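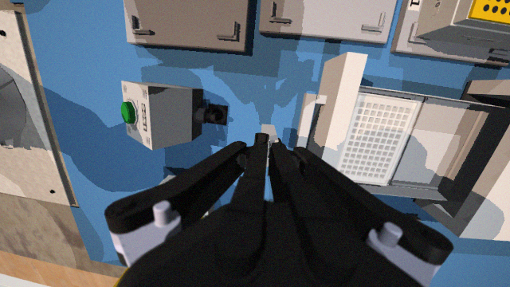
View from the gripper in the simulated cell, with the green push button on the left.

News from the Hitari simulation group

In July we began the second part of our collection for Drenotum, the learning system which our group is building together with Ellery. The first part was made with very simple rooms, and Joni Suominen has now prepared new ones with furniture, rugs and different wall colours. The target for this part is 1,964 examples. All of them are recorded in simulation, with a person guiding the arm from a desk.

One example is one full attempt, from the starting position until the operator presses the stop key. We also keep the attempts that fail, but they are saved under a separate heading and the system does not learn from them yet. Raili Rantala would like to use them later, for teaching the system to notice when a grasp is going wrong.

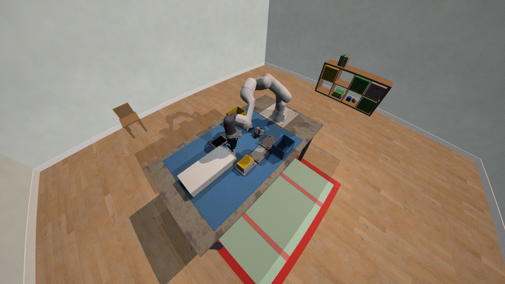
The positions of the objects are changed after every 24 attempts, and the table and the room are changed less often. In the first part we were too slow with this. The system learned very well where things were on one table, and when Joni moved a tray by the width of a hand, the arm went to the old place. This was a little embarrassing to show to our partners, but it was useful to see it early.

Each operator works for 80 minutes and then has a break. Please keep to this, also when the work is going well. Raili has compared the recordings, and in long sessions the movements become hasty and the arm often comes down at an angle. 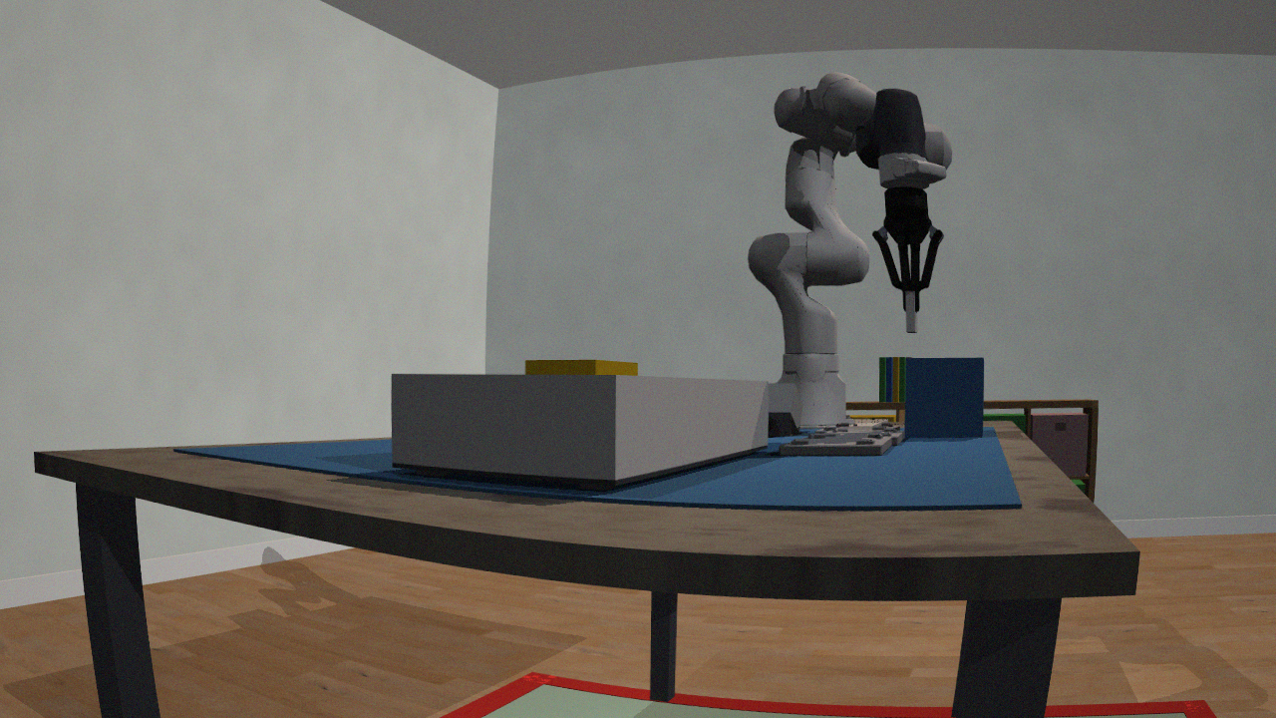
A slow and straight approach is still what we ask for. If you are not sure about the height, stop above the object, change to the side view and continue only then. A short pause does no harm to the example – Darkach, our recording tool, marks the pauses and they can be shortened afterwards.

There are two free places for operators in the afternoon group, which starts at 2. You do not need earlier experience with robots, and the practice takes one morning. Please write to Raili if you are interested, and tell her which hand you prefer to use for the controller.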